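moving thread bc people asked. we did Heffernan to Vildale in October, two adults, two kids, one very angry cat. here's everything I'd do different. long, sorry

2/ start with the closets. not the kitchen. everyone says kitchen first and you can't, you need to eat. closets are full of stuff you forgot you own, so you won't miss it for three weeks

3/ we used Astalo for the truck. fine. on time. quote was good for 30 days, except the quote does NOT include stairs. stairs are a line item. ours was 164 dollars for one flight each end. read the second page

4/ also they measure your stuff by photos you send in. I forgot the garage. do not forget the garage

5/ boxes. I bought 20 new ones from Limby and got the rest free behind the grocery store. the free ones were banana boxes, with the hole in the bottom. socks fell out on the driveway. a whole trail of socks

6/ small boxes for books. I know you know this. I knew it too and I still filled a big one with cookbooks and then stood there looking at it

7/ labels go on the SIDE. two sides if you have the patience. if it's on the top you can't read it once they're stacked and you will be unstacking boxes at 11pm looking for the coffee filters

8/ I wrote "misc" on way too many. misc is where things go to die. write three actual things that are in there. "tape, batteries, blue scissors" is so much better at midnight

9/ final box count was 76, plus furniture. I would of guessed 40. whatever number is in your head, buy more tape than that

10/ kids stuff. pack it last, unpack it first. I did it backwards the first day and paid for it. a kid with their own blocks and their own blanket will let you set up a whole bedroom. without them you get nothing done

11/ clear bins for toys, cardboard for everything else. wish I'd spent the money on more of the clear kind. kid can see the thing, kid gets the thing, you're not dumping it all out on the floor every time

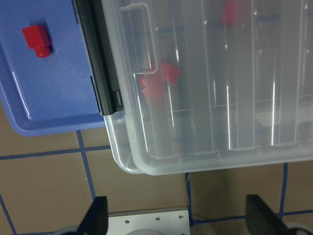 Filed under: Home & Moving

12/ ok back, had to do bedtime. first night bag. one per person, goes in your own car and not the truck. toothbrush, charger, pajamas, meds, one towel. we had four of these and it saved us

13/ plus one house bag. toilet paper, hand soap, box cutter, lightbulbs, paper plates, shower curtain. THE SHOWER CURTAIN. new place had a rod and nothing on it. we all took baths

14/ cat. close the cat in the bathroom before the movers come with a sign on the door. bigger sign than you think. then at the new place, same thing, one room, litter and water, leave her alone for a couple days. she came out on day three and acted like she'd always lived there

15/ utilities. call two weeks ahead, not two days. internet was the slow one. the first appointment they had was nine days after we got the keys. I did a lot of work from the library parking lot

16/ the drive was 357 miles and we did it in one go. would split it next time. the last hour everybody was crying incl. me

17/ change of address. do the post office one but also bank, pharmacy, insurance, school, vet, and whoever sends your car registration. I missed the vet and the pharmacy. pharmacy was the worse one to miss

18/ take pics of the old place empty. every wall, inside the oven, inside the fridge. we got the full deposit back but they tried to bill us for a window blind that was already broke when we moved in. had the picture. done

19/ beds before anything. make the beds before you open one single kitchen box. you'll be too tired later and end up asleep on a bare matress under a coat

20/ things I threw out that I miss: the good step stool. things I paid to move that I hate: a rug, two lamps, the bread machine, every single hanger

21/ someone asked about tipping. we did 20 per guy plus lunch and cold drinks. no idea if that's right, they seemed happy

22/ also asked: did we regret going to Vildale. ask me after winter. the street is quiet, the bakery is good, the water tastes weird

23/ still have boxes in the hall. two of them say misc

24/ adding one more from the replies bc it's so good: put the screws from each bed frame in a baggie and tape it to the frame. ours went in "a safe place". bought new screws

25/ ok that's the thread. mute me if you already moved. going to go look for the can opener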